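초현실 단편에서 화자의 신뢰도를 조절하는 방법

적용 대상: 1인칭 또는 1인칭 복수 화자를 쓰는 원고지 20매 이하의 단편
필요한 것: 초고 1부, 색이 다른 펜 두 자루, 빈 종이

이 글은 화자의 진술이 서로 어긋나는 짧은 산문을 다룬다. 이야기의 소재나 착상을 얻는 방법은 다루지 않는다. 초고가 이미 있다고 가정한다.

1. 용어

고정 사실: 글 안에서 끝까지 바뀌지 않는 진술. 인물의 이름, 장소, 사건의 순서 중 일부가 해당한다.
유동 진술: 화자가 번복하거나 다른 진술과 충돌하는 문장.
이탈: 앞 문장의 주제와 무관한 문장으로 넘어가는 지점.

세 가지를 구분하지 않고 고치면 수정할 때마다 전체 톤이 흔들린다. 한 문장이 고정 사실과 유동 진술을 동시에 포함하는 경우에는 문장을 둘로 나눈 뒤 분류한다.

2. 고정 사실 정하기

초고를 한 번 읽고 고정 사실에 첫 번째 색으로 밑줄을 긋는다. 2000자 분량이라면 두 개에서 네 개가 적당하다. 하나뿐이면 독자가 돌아올 지점이 부족하고, 다섯 개를 넘으면 유동 진술이 단순한 오류로 읽힌다.

예문에 쓸 설정은 다음과 같다. 에르달 타슈데미르는 디스트스테드라는 마을의 우체국에서 일한다. 그는 매일 자기 앞으로 온 소포를 반송한다. 고정 사실은 마을 이름과 반송 행위 두 가지다. 소포의 크기, 보낸 사람, 에르달의 나이는 유동 진술로 둔다.

3. 유동 진술 배치

두 번째 색으로 유동 진술에 밑줄을 긋고, 같은 대상에 대한 진술끼리 선으로 잇는다. 이은 두 문장 사이의 간격을 확인한다.

간격이 한 문장 이하: 말실수나 농담으로 읽힌다. 대화문에서만 쓴다.
간격이 두 문장에서 한 단락: 화자의 불안으로 읽힌다. 기본값으로 삼는다.
간격이 한 단락을 넘는 경우: 독자가 첫 진술을 잊는다. 첫 진술에 구체적인 명사를 넣어 보강한다.

수정 전: 에르달은 열네 살 때부터 우체국에서 일했다. 아니, 사실은 더 늦게 시작했는지도 모른다.

수정 후: 에르달은 열네 살 때부터 우체국에서 일했다. 저울은 그때도 고장 나 있었다. 반송 도장은 아침마다 새로 깎아야 했다. 열일곱 살에 처음 출근하던 날, 그는 도장을 집에 두고 왔다.

수정 후의 화자는 번복을 의식하지 않는다. "아니", "사실은", "어쩌면" 같은 표지어는 모두 삭제하고 시작한다. 삭제한 뒤에 문장이 성립하지 않을 때만 되살린다.

4. 이탈 문장 쓰기

이탈 문장은 짧게 쓴다. 주어와 서술어가 하나씩 있는 평서문이 가장 다루기 쉽다. 비유는 넣지 않는다. 이탈 문장에 비유가 들어가면 독자는 그 비유를 앞 문장의 해석으로 받아들인다.

나쁜 예: 소포는 마치 잠든 짐승처럼 무거웠고, 나는 겨자를 떠올렸다.
좋은 예: 소포는 무거웠다. 페르하트 에킨지는 수영을 못한다.

페르하트가 앞에 나오지 않은 인물이라면 이후에 한 번 더 등장시킨다. 두 번째 등장에서 설명을 붙일 필요는 없다. 한 번만 나오는 고유명사는 원고 전체에서 하나까지 허용한다.

지어낸 지명을 쓸 때는 표기를 고정한다. 같은 원고에서 '쿼티'와 '쿼르티'가 섞이면 의도된 변형인지 오타인지 구분할 수 없다. 변형을 의도했다면 최소 세 번 바꾼다.

5. 어조 점검

원고를 소리 내어 읽는다. 다음 항목에 해당하는 문장은 표시해 두고 나중에 고친다.

느낌표가 붙은 문장
화자가 자신의 상태를 "이상하다", "기묘하다"고 평가하는 문장
꿈이었음을 암시하는 문장
종결어미가 네 번 이상 연속으로 같은 단락

마지막 항목은 예외가 있다. 신고서, 안내문, 진술서 형식을 빌린 글에서는 같은 종결어미의 반복이 형식의 일부이므로 그대로 둔다.

6. 결말 처리

결말에서 유동 진술을 정리하지 않는다. 마지막 단락에는 고정 사실 하나를 다시 쓰되 어순이나 시제만 바꾼다. 위 설정이라면 "그날도 소포는 디스트스테드를 떠났다" 정도로 충분하다. 새 인물이나 새 사물을 결말에 넣는 방식은 분량이 짧을수록 실패하기 쉽다.

7. 자주 생기는 문제

전체가 무작위로 읽힌다: 고정 사실이 부족하다. 2단계로 돌아가 하나를 추가하고, 첫 단락과 마지막 단락에 배치한다.
화자가 거짓말쟁이로만 읽힌다: 유동 진술이 모두 화자에게 유리한 내용인지 확인한다. 절반은 불리한 내용으로 바꾼다.
웃기기만 하다: 이탈 문장의 수를 반으로 줄인다. 남은 문장의 위치는 옮기지 않는다.

수정본은 하루 이상 묵힌 뒤 4단계부터 다시 점검한다. 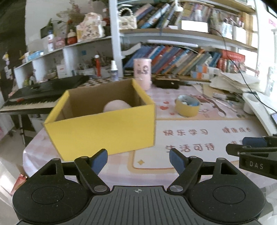
뚜껑 없는 노란 종이 상자와 그 안의 연분홍색 둥근 물체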